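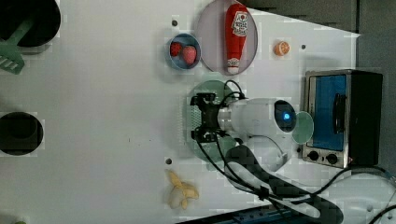
February, kitchen table, cell two. Started about 9:30, stopped a little after lunch.

I'm writing this up while it's fresh, and also so that Bergþóra doesn't have to hear it all from me again tomorrow, poor thing, since she has already heard it twice. Short version for anybody skimming: the arm stopped dead in the middle of a move this morning with a following error on the wrist, we chased it for most of the day, and I'm now fairly sure it is the cable and how I dressed it. Nothing broken, no one hurt. Please don't run the cell at full speed until you've read to the end.

The plan was an easy one. We had the toy kitchen set laid out for the Skalix routine, the one where the arm clears the plate and then goes over to the oven and works the door handle. I've grown very fond of that routine, I must say, it's a lovely thing to watch when it goes well. I had the fault threshold at the usual 1000 counts and the speed at 36 percent, which is where Dionysis and I left it last time, and the first runs were as smooth as you could wish.

Then on run 11 it swung back from the plate side toward the oven, got nearly halfway, gave a sort of shiver and quit. The brakes came on the way they should. The controller said "following error, axis 6" and the Workstead log said the same thing, plus a torque spike just before it. I hit the e-stop anyway out of habit (good habit, keep it) and we both stood there for a minute without touching anything. I cleared it, jogged the wrist by hand at creep, and it felt fine in both directions. So of course I ran it again, and of course it behaved for three more runs and then did the same thing in nearly the same spot.

My first idea was the gripper. We swapped the Garari fingers last week and I thought I might have left the payload number at the old value, which would make the controller expect less weight than it was getting. Checked: the payload was right. Dionysis had changed it and even initialed the sheet, so my apologies to him for what I muttered.

Second idea was that we were brushing something on the table. I moved the oven back a bit and raised the travel height, and the fault came back anyway, so it wasn't that. I did put the oven back on its marks afterward. If the door pull misses tomorrow, check there first, as I was going by eye and my eyes were tired.

Third idea, and this one was Bergþóra's. She came in for the torque wrench, watched one run over my shoulder, and asked why the gripper cable was going tight. I said it wasn't. She asked me to run it again at creep and watch the cable and not the gripper, and well, there it was. When the wrist rolls over on the way to the oven, the loop that hangs down gets wound up toward the joint, and right at the end of the roll there's no slack left in it at all. The motor pulls against its own cable for a moment and the error climbs. On the good runs it got to the high 800s and slipped past. On the bad ones it didn't. I had tied that loop shorter when I fitted the new fingers, because it had been dragging over the toys and I was tired of picking up strawberries. So that one is mine.

What we did about it: cut the tie nearest the wrist, let out a good hand's width of cable, and put a soft strap farther back along the arm so the loop has somewhere to go. Then I went through the whole wrist range at creep, both ways, with Dionysis holding the enable switch and calling out the error number. It stays low now all the way around. Jacket looks all right where I could see it, though there's a shiny patch near the connector that I don't love. I've asked Wegener for a spare, and they will let me know about delivery.

I did not raise the threshold. We talked about it, and it would have gotten us through the afternoon, but the fault was telling us the truth the whole time, and if we'd set it looser the connector would have been the next thing to go, possibly with the arm moving quickly and somebody leaning in to straighten the plate.

Left to do, before anyone goes back to full speed:

Run a long set at 36 percent with the error trace on and save it. I'd like to see it flat before I believe it.

Add the wrist roll at creep to the checks after any gripper change. Bergþóra says she'll type it up. I owe her a coffee, probably a cake.

Look at limiting axis 6 in software. The routine goes the long way around for no good reason I can find, and there's a shorter roll that gets to the handle just as well.

Cell is powered down, key is in the drawer, and the note is taped to the pendant.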